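**Shared Kitchen Storage, Munulville Residence**
Golnar Parsa and Rui Falcão, June 2018

Our project looked at where small utensils end up in a shared kitchen. We kept notes on 100 meals and asked residents what they had to hunt for. Chopsticks came up most often, so we tried storing them upright in a dark cup on the long table.
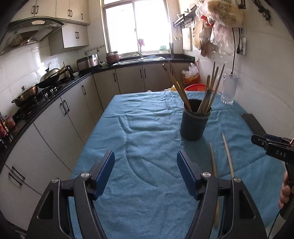 Does the cup have to stay on the table? Any spot within reach of the people eating would do, but residents told us they forgot about the drawer.

We wrote down each pair left out after a meal. The cup holds six pairs before it gets crowded. Duarte Brandão suggested a second cup near the sink, and we would test that next.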